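Week 6 handout: When the gripper won't let go
Automation Faults and Safety, notes to go with the session

Right, before we start, put the textbook away for this one. I want to talk about cloth, and about a fault that ate most of an afternoon and taught me more than the whole of the chapter on end effectors.

Some of you know I help out with the Triritz work, where people use hand-held grippers to record household jobs so that an arm can learn them later. Folding, wiping, putting things in a cupboard, all the stuff we do without thinking. We'd planned 60 recordings with soft items and got 16 good ones before I called a halt. The rest of this handout is what went wrong (and what I'd like you to be able to say about it in the seminar!).

1. The fault

The log said "grip closed, object held" for run after run. Lovely. Then Kristaps Kļaviņa played a few back and noticed that the log carried on saying "held" after the hand had been told to open. He thought the logger had frozen, I thought it was the spring, and we had a fairly silly argument over it for half an hour while the logger ticked along quite happily.

It was a bit of cloth. A fold had worked its way into the gap behind the fingers and stopped them opening the last bit of their travel. The width sensor saw fingers that weren't fully open, and the software took that to mean there was something between them. Fair enough, from its point of view. We had written the rule ourselves.

With soft things you get a lot of fabric very close to the moving parts, and the view from the tool's own camera shows you how close. Have a look at where the pink cloth hangs, and at the dark gaps under the housing.
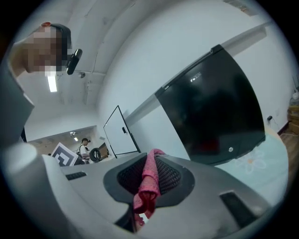
2. Why it's a safety matter

A hand-held tool with a bit of cloth stuck in it is a nuisance. Put the same fingers and the same rule on a powered arm and it's another story. The arm believes it is holding something, so it carries on to the next move and drags whatever is caught along with it. Now swap the cloth for a sleeve, or a lanyard, or long hair. I'd like you to sit with that for a minute before reading on.

Urmas Ots keeps the fault book at Statton and let me go through it. Out of 61 entries for grippers, 40 were down as "sensor error". I read every one, and in plenty of them the sensor was fine and the reading was true. Somebody had just drawn the wrong meaning from it.

3. What we changed

Open the fingers fully and check the width before each run. If it doesn't reach the end stop, the run doesn't start.
"Held" now needs a close command as well as a width.
Power off before fingers go anywhere near the gap. Yes, even for a loose thread.
Sleeves rolled up, lanyards off, hair tied back.

For the seminar: bring one page on how you'd tell a jam from a real grasp using only the width reading and the commands. Sketches welcome, messy ones too.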